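Module 3: Table Service and Small Wares
Handout for participants, Sellgate Training Kitchen
Course tutor: Zofia Czerwiński

3.1 Storing skewers and chopsticks at the table

Slender wooden items are to be kept upright in a cylindrical holder. The holder should be heavy enough to stay standing when a single stick is drawn out, and should be placed clear of plants and other table decoration. Sticks left lying on the cloth are to be gathered before guests are seated.

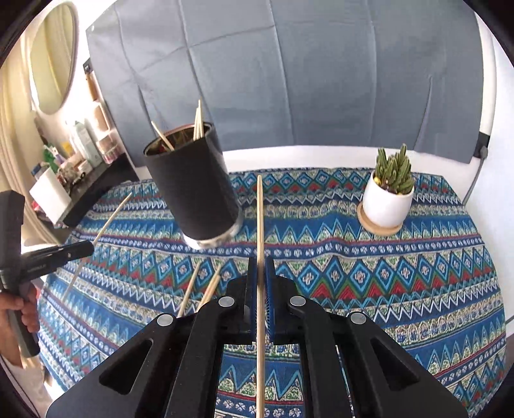

Participants will return each stick to the holder singly, keeping it vertical until it is well inside the rim. Dropping a handful at once is not accepted in the practical assessment. A patterned cloth makes pale wood harder to find, and the table should therefore be checked from both sides.

3.2 Inspection

Before storage, each stick is examined along its length for splinters and rough patches. Chopsticks are checked at the tip, where wear shows first. Damaged pieces are set aside and entered on form 381. 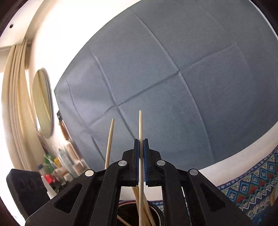
Plernach, June 15, 2026

The practical for sections 3.1 and 3.2 will be supervised by Svend Kirkegaard. Participants should bring this handout and have read page 13 of the course book.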